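Tolera Endale, Coralie Brunton and Wai-kit Peng
20/07/2021

4. What people call the thing they are reaching for

4.1 Why we asked

The literature on workplace vocabulary has a fondness for the exotic. Whalers, glassblowers and bell ringers have all had their terms collected, glossed and bound. Much less has been written about what a person in an ordinary metal shop says when he wants somebody to pass him something and cannot, for the moment, think what it is called. Our own interest began with the word "kumsa," which two of us had heard at the Plarnska works and had each written down confidently with a different meaning. One of us had it as a short offcut. The other had it as any piece of stock that has been sitting so long that it has become the property of the bin. Both of us were told by the same foreman that we were right.

We call such words placeholders, following the usual practice, although the people who use them do not think of them as holding a place for anything. When Yeshi Tekleab, who carried out most of the interviews, asked a machinist what "kumsa" stood for, he told her it stood for kumsa.

4.2 Material

The recordings come from two sites, Plarnska and the smaller shop at Jornar, and were made over a single June. We logged 1,511 requests in which one worker asked another to hand over, move, find or stop leaning on an object. A request was kept if both parties could be heard and if the object could later be identified by at least one of them. This last condition cost us more material than we had budgeted for. Several objects were identified by both parties as different objects, and in one memorable case the request was granted, the item was handed over and used, and each man afterward gave us a separate account of what it had been.

Requests were coded by Tekleab and by Bezawit Belay, working apart. Disagreements were settled by discussion, which is the phrase everyone uses, and which in our case included one discussion that lasted through lunch and into the parking lot. We sorted the words into shop names (used at one site only), trade names (found in any supplier's catalog) and placeholders proper. Pointing was noted but not coded. We regret this, as pointing turned out to be doing most of the work.

4.3 Placeholders and rank

We had expected newcomers to lean on placeholders, on the sensible theory that they had not yet learned the real names. The pattern ran the other way. Newcomers used trade names with great care, often the full catalog term, and were frequently not understood. A trainee at Jornar asked for a "rectangular section, hot rolled" and was met with a silence we measured at 2 seconds, after which an older colleague said, "He wants a triter." He got one.

The longer a speaker had been in the shop, the less his nouns had in them. The most senior man in our sample, with decades at the same bench, came close to doing without nouns altogether. He relied on "that," "the other," and a form we have transcribed as "hnh," which his workmates could tell apart from his other "hnh" without difficulty. Tekleab could do so by the end of the month. The rest of us never managed it.

It would be easy to call this laziness, and the shop manager did. We prefer to see it as a kind of credit. A speaker can be vague only if the listener is willing to make up the difference, and listeners in both shops extended this willingness by seniority. When a newcomer tried "pass me the thing," he was asked which thing. When the senior man said the same words, three people moved.

4.4 The bin problem

Stock in bins raised a difficulty of its own. A bar on a rack has a position, and the rack has a label, so a speaker can borrow the label and save himself the trouble of a name. A bar in a bin has only its neighbors. Our speakers handled this in different ways: some named the bin and let the listener choose, and some gave the bar a history ("the one from before"). Color was used less than we had guessed, perhaps on account of rust, which tends to bring everything around to one opinion.

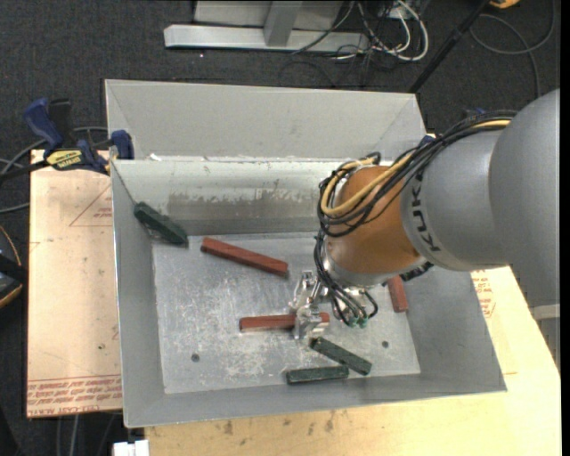

Figure 7. A reddish-brown rectangular bar in a gray sheet-metal bin. Words offered for stock of this sort included "bar," "flat," "triter" and "kumsa."

Naming the bin was the favored method at Plarnska, where the bins were large and everybody agreed which was which. At Jornar they had been rearranged shortly before we arrived, and half the shop still called them by their old positions. "Back bin" therefore meant the bin at the front to roughly half the people who heard it. Requests went wrong no more often than at Plarnska, and we have spent some time trying to explain this. Our best guess is that listeners had simply stopped attending to the word and were watching the speaker's chin.

4.5 Repair

When a request failed, the speaker could repeat it, replace it or go and get the object himself. Repeating it louder was the most common first step and the least useful. Replacing it with a trade name worked well but was treated as a small defeat, and was sometimes followed by a remark about the listener's eyesight. We counted 55 cases in which the speaker walked over and fetched the thing. In nearly all of them he named it aloud as he picked it up, clearly and correctly, for the benefit of the person who had failed to bring it.

These fetching-names are the nearest our corpus comes to a dictionary. Belay has compiled them into a short list, which was shown to both shops for comment. Jornar returned it with a number of corrections in pencil. Plarnska returned it with the corrections Jornar had made crossed out.

Correspondence: Coralie Brunton. © The authors. Back to top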